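Papers > Household Water > Waiting at the Tap > Section 4

4. What people wrote down, and what I make of it

4.1 The diaries

I'll start with the diaries, since they caused the most trouble and I also like them best. Each of the 30 homes in Damstead and Willby got a small notebook, a pencil on a string and a strip of sticky putty, and the request was the same everywhere: when you run the tap at the bathroom sink and you're waiting for it to do something (get warm, get cold, clear, whatever), write down what you were waiting for and when you gave up or got it. The notebooks stayed in place through October. At the end I had 300 filled pages on my desk, and a smell of mint that stayed in the office until the new year.

Of those pages, 59 had to be set aside. A few had gone to pulp. Most were perfectly readable and just weren't about waiting: grocery lists, a long argument over whose turn it was to buy shampoo, and one rather good drawing of a heron. I kept the heron. It isn't in the analysis.

What was left is uneven, and I want to be plain about that. Some homes wrote every morning for the first week and then tailed off to almost nothing. Others did the opposite, as if they had to get annoyed enough first. I tried weighting the entries to even this out and the results hardly moved, so the tables in Section 3 use the raw pages. If you'd like the weighted version, it follows the method we used in the Fekgate pilot, step for step.

4.2 Waiting for warm

The biggest group of entries, by a long way, is people waiting for warm water to wash their hands or face. I expected that. What I didn't expect was how different the waits were between homes that look the same on paper! Two houses on the same Willby street, same floor plan, same age of heater, and one family never mentions the wait at all while the other fills page after page with it. When I went back to the plumbing notes the answer was dull but useful: the second house had moved its heater to the garage during a remodel, and every morning the whole length of pipe had to be emptied of cold water before anything warm got to the sink.

The longest wait anybody recorded was up to 5 minutes, and I believe it, having stood in that bathroom myself with my sleeve rolled up. The household had a name for it. They called it "the meeting." You'd turn on the tap, go find your socks, and come back for the end of the meeting. I've used that phrase in my own notes ever since, and it slipped into the coding sheet too (code M, for anyone reading the supplement and wondering).

People who walk away from a running tap are a separate group from people who stand there with a finger in the stream, and I should have split them from the start. The finger people catch the moment when the water turns. The walkers come back when their other job is done, and that job sets the length of the run, so a shorter pipe wouldn't save nearly as much in a walker's house as the standard pipe-volume sum says it should. I think this is the main thing our diaries add to the older meter-only work. A meter sees a long run and a longer run and can't tell you that in one of them somebody was upstairs looking for a belt.

4.3 Waiting for cold, and waiting for clear

Waiting for cold is mostly a summer habit and October was the wrong month for it, so I have little to say. The entries I do have are nearly all about drinking water or brushing teeth. A couple of writers in Damstead run the tap before filling a glass at night, and they wrote things like "old water out first." They weren't asked why and I'm sorry now that we didn't ask.

Waiting for clear was a surprise. Damstead had a spell of cloudy water partway through the month, when the town was flushing mains, and the notebooks there fill right up. The cloudiness was air and it settled in the glass, but if you've ever run a bath in milky water you'll know that being told so doesn't help much. For those days the runs are long and the tone is grumpy. I left them in. Taking them out would make Damstead look tidier than it was, and flushing happens every year, so I see it as part of living there.

4.4 The sink itself

I had a pet theory going in that the shape of the basin would matter. A wide, shallow basin splashes if you run it hard, so people open the tap less and wait longer; a deep one lets you blast it. I spent more time on this than it deserved. We noted basin depth, spout height and how far the tap could be opened before water hit the countertop, and I made everybody on the project learn to do the splash test with a dish towel.

The effect is there, but it's small, and it goes missing altogether in homes with an aerator on the spout. Those with the Quiroga aerator (the one the Willby water office used to hand out at the library) all run at much the same rate whatever the basin looks like. Most of the basins we measured were set into a vanity, and those are the easy ones to measure: there's a flat countertop to rest the ruler on, and you can usually get at the shutoff valves. Pedestal sinks were a pain. I've still got a mark on my elbow from one.

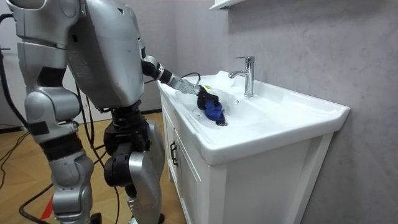
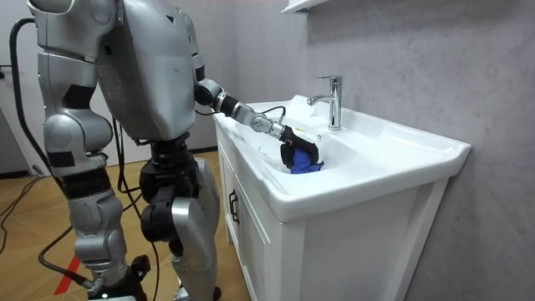 Figure 5. White bathroom vanity and sink.

Does putting a basin plug in during the wait save any water?

It can, as long as the water caught in the basin gets used. In our homes the people who plugged the basin and then washed in the mixed water wasted close to nothing, while those who plugged it and pulled the plug as soon as the tap ran warm ended up where they would have been anyway.

I'd add that plugging was rare, and it was nearly always something the writer had picked up as a kid. "My grandmother did it" shows up in several notebooks in nearly those words. Rubber plugs on chains get used; pop-up stoppers don't. I don't have enough of either to put a number on it and I'd be wary of anyone who did on a sample this size, but the notes from the visits all lean the same way. Pop-up stoppers stick, they trap hair, and after a while people take them out and leave them in the cabinet behind the bleach.

4.5 What I'd do differently

The pencil was a mistake. Wet fingers and pencil don't mix, and I should have used the waxy kind that carpenters like, or a slate. I'd also put the notebook on the mirror side of the sink next time. On the wall by the door it caught people on the way out, when they'd already forgotten half of it, and those entries tend to be rounded off in a way that makes the timings less use to me.

Bigger than that, I'd want a second month. October gave us cool mornings and heaters that hadn't been pushed hard yet. The Fekgate pilot ran in deep winter, with much colder pipes, and the waits there were longer across the board. I can't pull the season apart from the town with what I've got, and I'd rather say so here than have it found in review (it was found in review last time).

I'd also talk to the kids. Every notebook had at least a few lines in a younger hand, and they're some of the most exact entries in the whole set. One of them timed the wait against a song and wrote down which verse it got warm in. We turned that into seconds, and it matched the meter so closely that I went back and checked the meter.

Then there's the question of whether the notebook changed what people did. It must have, a bit. Several writers say outright that they started turning the tap off sooner once they had to put the wait on paper, and the meter runs do get shorter in the homes that kept writing to the end. In the homes that stopped writing, the runs drift back up. I've treated the first week as settling in and reported it separately in the supplement, where you can see the drop for yourself. The next round in Willby will leave some homes with a meter and no notebook, and I've already bought the putty for the rest.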